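This site uses cookies to remember your settings. Accept | Manage preferences

PRESS RELEASE - PACKAGING - June

Horov introduces the Drevari range of plain tuck-flap cartons for small-batch packers

Tirthorpe - Horov, the corrugated board converter, has added a range of tall, narrow cartons to its stock catalogue. The range is named Drevari and is supplied in unprinted brown kraft. It is intended for firms that pack by hand at a table or bench, in quantities too small to justify a bespoke order from a box plant.

Drevari cartons have an integral lid. The lid is part of the same blank as the body and closes with tuck flaps and folded tabs. The carton can be loaded either lying down, with the long side on the table, or upright on its narrow end. Horov has given most of its design time to the second position, which takes less table width per carton and allows several cartons to be kept open side by side while an order is put together.

The range consists of 6 sizes. All share the same lid construction, so a packer who has learned the closing sequence on one size can close the others without further instruction. The blanks are delivered flat in bundles of 36. 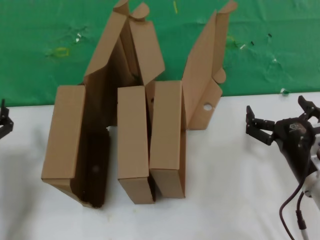
Three plain kraft cartons standing on end on a white tabletop, with lid flaps raised.

Standing a carton on its narrow end places particular demands on the board. The load bears on a small area, and any error in the fold lines at the base shows itself as a lean. With the lid open there is also weight above the body, and a wide lid panel falling to one side will pull the carton with it. In the Drevari blank the score lines at the base corners are pressed deeper than those of the lid, so that the base takes its angle at the first fold while the lid panels keep some spring.

The practical effect of that spring is that an opened lid does not lie flat. Panels stay at the angle they were left at, within limits, and the tabs keep part of their curl. Horov regards this as acceptable in use. Packers who prefer the lid out of the way may fold the main panel fully back on its score before loading. The score is specified for repeated opening and closing during packing, though the cartons are not sold as returnable transit packaging.

"Most of the questions we get are about the corner folds," said Odette Royer, product manager for stock cartons at Horov. "If the first corner goes in square, the rest of the carton follows it. If it goes in with a twist, you will still be correcting it when you come to the tuck. We would sooner people spent the extra moment at the base."

Assembly and closing

The recommended sequence for a carton that is to be packed upright is as follows.

1. Open the blank on a clean, level surface and fold every score once through its full travel.
2. Form the two base corners first and press them home with the flat of the hand.
3. Raise the side walls and engage the side tabs. Do not force a tab that has been folded the wrong way - open it out and refold it.
4. Stand the carton on its narrow end and check that it does not rock.
5. Load the heaviest item lowest. Fill voids before closing.
6. Fold in the small flaps, bring the lid panel across and insert the tuck along its full width.

A carton that rocks at step 4 should be laid down again and its base corners pressed before anything is put inside. Corners left slightly flared are the usual fault and can be put right by hand. Crushed corners cannot, and the blank should go for recycling.

The tuck will hold the lid closed for shelf storage and for handling within a building. For carriage by post or courier, Horov advises a single strip of tape or a strap over the closure. Tape should be applied to closed panels with no gap showing between them, and smoothed from the centre towards both ends. Surplus length should be trimmed or turned under so that it does not gather at the foot of the carton, where it can catch on a neighbouring pack.
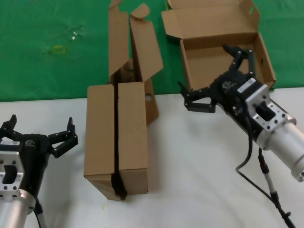

Closed carton with a black strip along the front seam; an open carton stands directly behind.

Working with several cartons at once

During preparation of the range, Horov reviewed bench layouts with Hoshino, a contract packer of stationery and small household goods. The review was concerned with the order in which cartons are opened, filled and closed, and with the space that upright cartons need around them.

Two arrangements are recommended in the user sheet. In the first, cartons stand side by side with their long faces parallel and only a narrow gap between neighbours. This suits identical orders, where the same item is placed in each carton in turn. It makes good use of the table, but the lids need to be folded back so that a panel from one carton does not sit across the mouth of the next.

In the second arrangement, one carton stands behind another. The carton in front is the one being finished and the carton behind is still open. This gives better access from both sides and is preferred where a closure has to be taped, as the packer needs room to run a hand down the seam. The rear carton should be the taller of the two, or should be set far enough back for its opening to be reached without leaning on the closed one.

A smooth, light-coloured table surface is suggested for both arrangements. Offcuts, loose tabs and board dust are easier to see against it, and cartons can be slid into position without lifting. Rough surfaces scuff the base edges and make a small lean harder to detect.

Board and finish

The cartons are made from single-wall corrugated board with a kraft liner on both faces. There is no print, varnish or coating on the outside. Customers who need identification can apply paper labels to the long face, where there is an uninterrupted area. Labels should be kept clear of the scores and tabs.

Plain board will show handling marks and can differ slightly in shade from one delivery to the next. These variations do not affect strength and are not treated as faults. Blanks should be stored flat, off the floor and away from outside doors, and brought into the packing room the evening before use in cold weather. Damp board folds easily but holds its shape poorly.

After use, the cartons may be opened flat and placed with other cardboard for recycling. Tape should be removed first where the local collection requires it.

Availability

Drevari cartons are available from June through the Horov stock catalogue, under order group 2057. The minimum order is one bundle, and sizes cannot be mixed within a bundle. Sample blanks are supplied flat, one of each size, with the printed user sheet. The pack reference is 57.

Trade customers with an existing account may add the range to standing orders. Deliveries leave the Tirthorpe warehouse with other stock lines and no separate carriage charge applies.

Further information

Enquiries about sizes, samples and bench layouts should be addressed to Odette Royer at the Horov product office, Tirthorpe.

ENDS

6 shares | 0 comments

Contact | Press office | Terms of sale | © Horov. All rights reserved. | Back to top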